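The Lelberg Manipulation Group has released its report on two-arm appliance handling. A short thread on the method follows.

1/ The question was narrow: can a policy trained only on door tasks learn when to press a release button and when to pull a door by its edge? Most household ovens require one or the other.

2/ The test appliance was a countertop microwave on a white table, with two grippers working from either side.
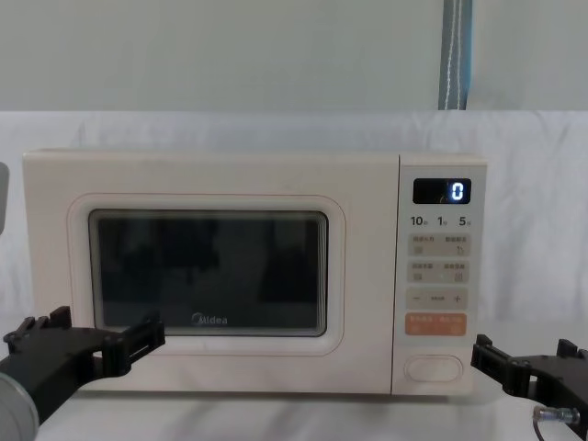
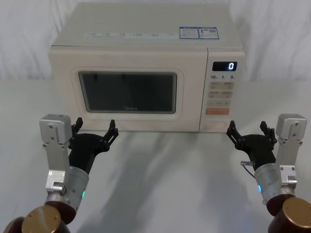
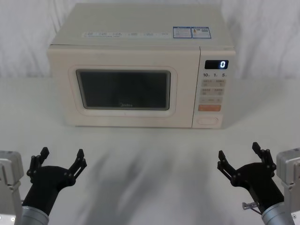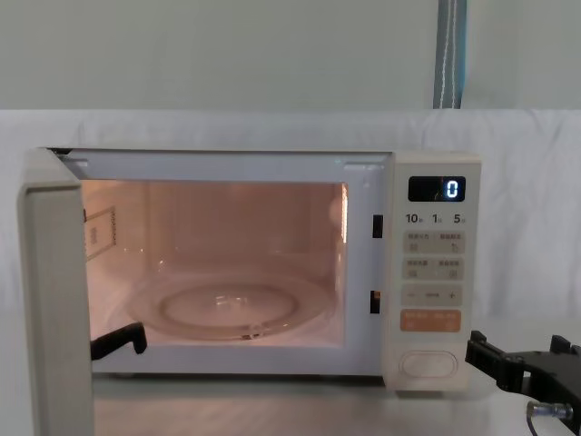

Midea microwave and two-arm station, Lelberg. Door open in the fourth view, closed in the other three.

3/ Xiaoyan Luo designed the collection protocol. Operators recorded 2,000 demonstrations through August, each divided into 3 phases: approach, release and swing. The phases were labeled by hand.

4/ Patricio Aravena led the training work. The policy, named Fikolo, receives chest-height and head-height views together with joint positions. It receives no force readings.

5/ Evaluation used 30 trials per condition. With both views available, Fikolo completed the full opening in all but 3 trials. With the head view removed, failures rose to 20.

6/ Most of those failures occurred in the release phase. The gripper reached the control panel but stopped short of the button - a depth error of the kind the second view was intended to correct.

7/ The group's earlier baseline, Gilbert, was trained on the same demonstrations without phase labels. It often began the swing before the door had been released.

8/ These results cover one appliance and one backdrop. They should not be read as evidence of performance in a furnished kitchen. Tests on ovens with pull handles are planned at the Flarkby site.

9/ The report, phase labels and evaluation scripts are available on the group's publications page. Questions on the protocol should be directed to Xiaoyan Luo; questions on training, to Patricio Aravena.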